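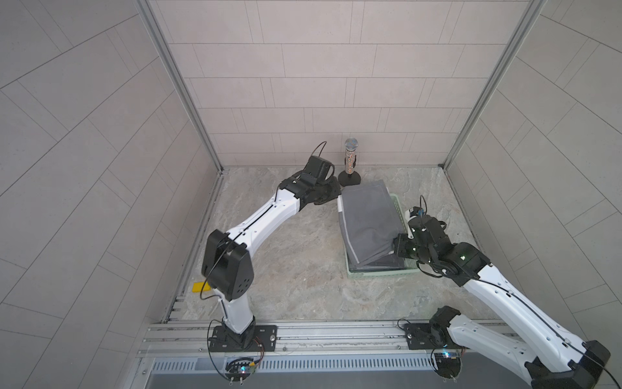 Gray cloth, a green basket and a microphone with plenty of sparkle.

I've become a huge fan of folding laundry, and I blame Þröstur Þorgeirsson. He runs Flillach, a small repair and folding workshop, and on 11th November I went along to his class with 9 other people and a bag of my saddest gray knits.

His first rule is to look before you fold. Find the hem, find the side seam, run a thumb down the overlocked edge and feel where it pulls.
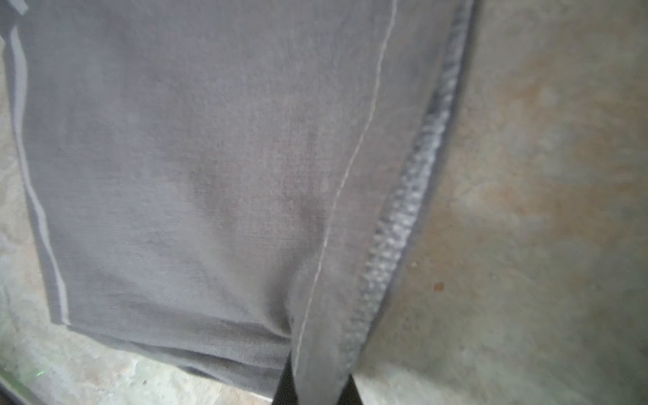 Knits stretch if you tug at the corners, so Þröstur slides his whole palm under the cloth and lets the weight come along with it – such a small change, and my creases nearly vanished! He gives himself up to 17 seconds for each piece. I needed a good deal longer and loved every one of them.
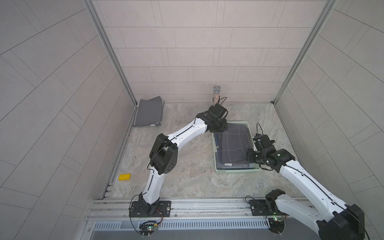

Into the basket

A plastic basket with holes in the sides is his favorite (mine too, now). Air gets through, it wipes clean, and a folded piece sits flat in it if you make the fold a little narrower than the rim. Lay the next piece out beside the basket, long edge toward you or away, whichever your wrists prefer.
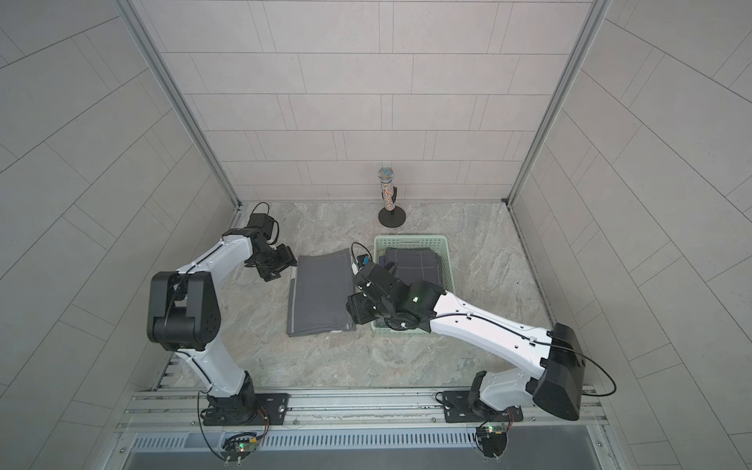 Darker pieces go in first at my house, with the pale-edged ones on top where I can grab them. I've done 7 loads this way and my dresser drawers finally close. Þröstur teaches the class again in December, and I've already signed up my sister.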